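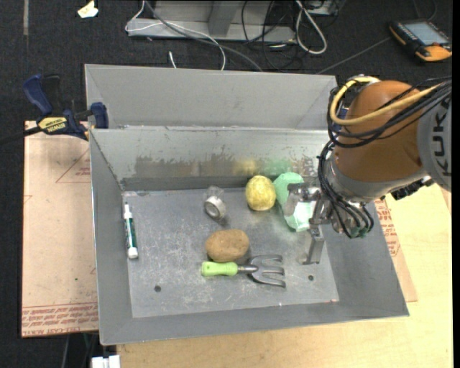 Bin practice with the KUKA arm. On the floor of the bin: a marker, tape, a ball, a potato, a garden fork and something green.

About the Irnside Robotics Club

We are the robotics club at Irnside School, and we teach robot arms to pick things up. People who visit us for the first time tend to expect more than that. We did too, when we joined.

The club started in a storage room next to the music department, with a kit arm that could lift an eraser if the eraser was in the mood. We have since moved to a larger room with a carpet, a decent table and a proper industrial arm. The music department has been very gracious about our leaving.

What we do

Our main project is called Danov. The task sounds simple when you say it quickly: put a mixed pile of everyday things in a metal bin, and have the arm take them out one by one without a person telling it where anything is. Students write the code that decides what to grab and from which side, and they build the parts that hold everything else in place. A surprising amount of robotics is clamps.

The objects come from kitchens, garages and the bottoms of backpacks. We like a mix of shapes, so a round thing, a long thing and a lumpy thing will usually end up in there together. Clear tape is unpopular with the vision team. Potatoes are popular with everyone, and get replaced more often than the rest of the collection for reasons you will understand if you have ever left one in a cupboard over spring break.

Members work in small groups, and you can switch groups whenever you like:

Grasping – where the fingers go, and how hard they squeeze
Vision – working out what is in the bin
Build – fixtures, brackets, cable ties, more cable ties
Logbook – writing down what we tried, including the parts we would prefer to forget

Competition

Each year we enter the Drundinton Pick and Place Meet, which is open to school teams and takes up a whole gymnasium. A run lasts 7 minutes. The organizers bring their own objects and will not say what they are, and we have stopped trying to guess. Our best finish so far is second. Our worst is also posted on the wall, next to the certificate, in slightly smaller type.

Between meets we trade notes with the club at Rugemalira, who are better than us at soft objects and very polite about it.

Who can join

Any student in any grade. You do not need to know how to code, solder or do anything in particular with a wrench. We have more than 30 members, and most of them arrived knowing how to use a phone charger. New members spend their first two sessions on safety and on the hand controller, moving the arm slowly and stopping it often. After that you choose a group.

We meet after school at 3:30 p.m. and finish at 5, or whenever the last run is logged. Bring a notebook and closed shoes. Long hair gets tied back and lanyards come off at the door.

Visiting and helping out

Families are welcome at our open afternoon in February, when the arm does its best and the students explain what it was supposed to do. We also take donations of odd household objects, provided they are clean, unbroken and not alive. Leave them at the front office in a bag marked Danov, and please write your name on the bag if you would like the object back.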